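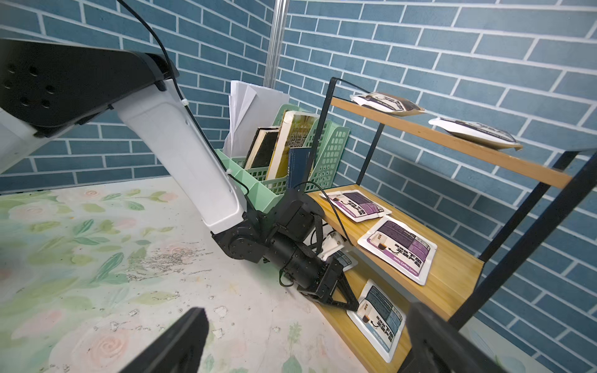 *Blue brick and the wooden shelves*

Jan 26, 2021

Soup day!! Souad El Ouafi gave me her lentil recipe at last (cumin, lemon, far more garlic than I'd dare) and I made enough for 6. We finished it between 3 of us. Rania had two bowls and then asked for the pot to scrape.

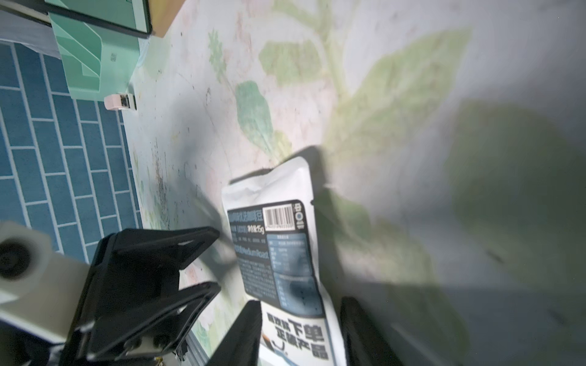 *Photo: Rania Shawky*

Medium roast afterward, and a long talk about Tillham in June. I want the coast path so badly, all 63 miles of it! Must look up trains tomorrow and buy more red lentils.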